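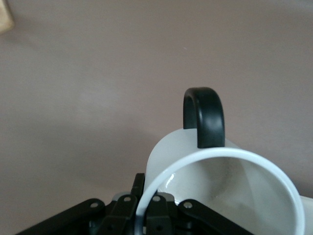 Figure 6.1 White ceramic mug with a black handle.

Chapter 6
Glazed Wares and the Household

Ceramics are among the oldest manufactured goods still in daily use. This chapter follows the household vessel from the workshop to the kitchen, with attention to clay bodies, glazes, and the shapes that buyers came to expect. Students should review the section on kiln temperatures (page 134) before continuing.

The town of Korell supplies the main case study. Its largest pottery, Yammine, employed 24 throwers at its height and kept order books that survive almost complete. Hadi Nasrallah used these books to show that handled cups displaced bowls within a single generation.
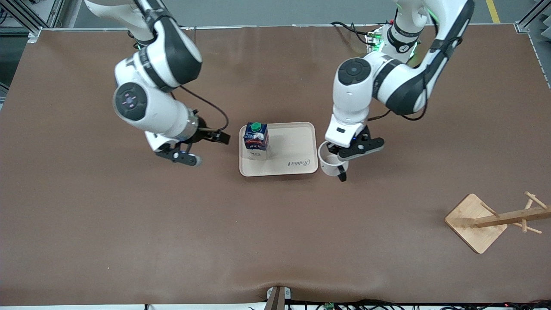
Storage shaped demand as much as taste did. A cup with a handle could be hung up, which freed shelf space for plates and jars. The wooden mug tree, like the one standing on the brown tabletop in Figure 6.2, belongs to this history, and Section 6.3 returns to it. Buyers in Korell also asked for wider handles - a change the pottery at first resisted.

Key terms: clay body, glaze, bisque, slip, handle pull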